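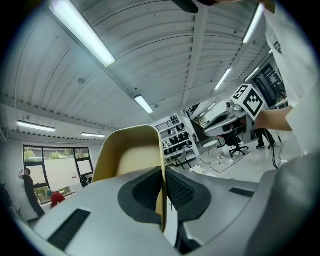

Two grippers, one tan finger, one white sleeve.

Sqalli card shop and league FAQ

I get the same questions by email every week, so I finally put them all on one page. If yours isn't on it, write to me and I'll add it (eventually, I'm slow in August).

What is Sqalli?
It's my fan site for Cliltetti, the two-player trading card game with the tide decks. I keep a searchable card list, a page of rulings, and a small online league. I don't work for the publisher and I can't get you promo cards. Sorry!

How many cards are in your list?
1419 as of the Fosunis set. That counts reprints with new art as one card, so if your binder app shows a bigger number, that's the reason. Tokens aren't in there at all.

Do I need to own Fosunis cards to play in the league?
Nope. I've seen people do really well with nothing newer than the second starter box. Fosunis is heavy on cards that come back from the discard pile, and the older decks with Silt Warden can shut that down pretty hard if you draw it early.

How big does my deck have to be?
League decks are exactly 67 cards, leaders not included. I know the rulebook in the starter box says something different for casual games. The league follows the tournament sheet, and I check every list before round one, so please count twice.

Can I chain a Ripple card to my own Ripple card?
Yes, as long as the first one hasn't started resolving. You put the second on top, your opponent gets a chance to respond, and then you work down from the top. What you can't do is wait to see how the first one turns out and then drop the second. I get asked this one more than anything else on the page.

My opponent sent my leader to the discard pile in response to its own ability. Does the ability still happen?
It does. Once you've paid for it, the ability is on its own. The exception is anything that says "while this leader is standing," which checks again when it resolves. If the leader's gone, you get nothing and you don't get your cost back. I lost a semifinal to that and I'm still sore.

Does "return to hand" count as "leaving the shore"?
Yes. Hand, deck, discard, set aside, all of it counts. Flipping face down doesn't.

What happens if we both run out of cards on the same turn?
The player whose turn it is loses. I think that's a bad rule, but it's the rule.

What's Pondar?
Pondar is the deck builder linked at the top of the site. You type in a list, it tells you if it's legal and shows your cost curve, and you can save up to 9 decks without making an account. If you clear your browser data they're gone, so export the ones you care about. I can't get them back for you.

Pondar says my deck is illegal but I'm sure it's fine. Help?
Check for a card name with an accent in it first, those break all the time. Next look at your limited cards, where it's one copy across the main deck and the side deck together. Still stuck? Paste the whole list in an email, as text please, and I'll take a look.

How do I join the league?
Fill in the sign-up form and send a deck list. Matches are played over video or on whatever simulator you and your opponent agree on. You get a week per round. There's no entry fee and the prize is a badge next to your name, plus bragging rights.

How does the rating work?
Everybody starts at 600. Beat someone above you and you climb a lot, beat someone below you and you climb a little. Unplayed matches don't count for either side unless one of you clearly tried to set it up and the other never answered, in which case forward me the messages.

Can I use proxies?
On video, sure, up to whatever your opponent can stand, provided they're readable. Write the full name and the cost on them. In-person events have their own rules, so ask the store.

Are you going to cover the Japanese-only cards?
I'd love to but I don't read Japanese, and I'm not going to guess at rulings from a machine translation. If you can help, please get in touch!

I found a mistake in a ruling.
Great, tell me. Include the card name and where you saw the correct version. I fix most of them the same evening.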